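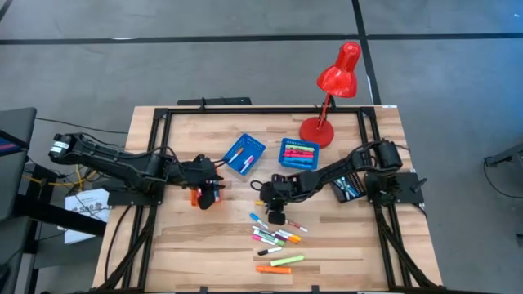

Tidying up as a job for machines: where are we really?
Home & Workshop Automation > General chat

virner_bench
Posted 2026-02-04
Right, I want to have this argument properly because it got squashed at the end of the Prurkgate thread. My claim is that putting small stuff away is now a chore a machine can do. I don't mean a palletiser doing one box all day, I mean pens, pegs, teaspoons, the rubbish that lives on every kitchen table in the country. Two arms, a couple of baskets, a heap of markers pointing every which way, and off you go. Two years ago I'd have laughed at myself for typing that!

solderdad
Define "do". My youngest can "do" the washing up.

virner_bench
Ha, fair. Everything off the table and into a basket, no human hands, slower than me but not so slow I'd wander off and forget it was on.

Charmaine Mthembu
I fit out packing lines for a living and I'm more hopeful than most of my lot, but pens are kind. They're stiff, they're all much the same thickness and they don't mind being dropped. Give it a tea towel or a bag of frozen peas and then come back to me.

hamish_f
Disagree about pens being kind. They roll. They also end up lying across each other, so you go for the top one and the one underneath shifts. And once you've got hold of one you still have to get it over the side of the basket and lay it down the right way. The view from the wrist shows how tight it gets:
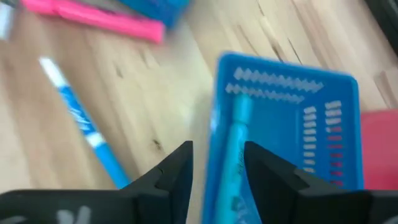 Teal marker in the blue basket, seen between the fingers. Two more still out on the wood.

Look how much of the basket the right finger hides. You or I would do that bit by feel.

solderdad
That's blurrier than my old phone. It's meant to work from that?

hamish_f
You don't need to read the label to know which way a pen is pointing. Colour and a rough edge will get you a long way, and a second camera looking at the whole table helps no end.

Charmaine Mthembu
Agree with Hamish there. We had a Dillance feeder at work with a lovely sharp camera and it still jammed every time a carton came in skewed. Sharpness wasn't the trouble.

pegbag
Can I be the boring one and ask about money? I run a small framing shop. Sorting offcuts and hardware at the end of the day takes me 12 minutes. I would love, LOVE, to hand that over. But if it costs £2,000 and wants a bench to itself I'm better off with a podcast and a dustpan.

virner_bench
For 12 minutes a day, no, not yet. The bench is the bigger problem for a place your size I reckon. Everything has to be bolted down and stay where it is.

solderdad
So not household then. You've just said it. A house is the place where nothing stays where it is.

virner_bench
I said bolted down for now! The arms are fixed but the mess doesn't have to be, and that's the part I find so exciting. You can tip the pens out any old how.

Charmaine Mthembu
My test would be 88 goes out of a hundred with nobody stepping in. Below that you're a babysitter. For a shop floor I'd want a good deal better, but for a kitchen table I'd be thrilled.

pegbag
What happens with the other 12? Pen on the floor I can live with. Screw in the mitre saw I can't.

hamish_f
Good question and I don't have a good answer. Things that end up off the table are gone as far as fixed arms are concerned, they can't bend down. I'd put a lip around the edge.

solderdad
A lip around the edge. The future is a tea tray.

virner_bench
I'll take it. Charmaine, if I try your hundred goes at the Halliday open day in August will you come and keep score?

Charmaine Mthembu
Yes, and I'm bringing a tea towel.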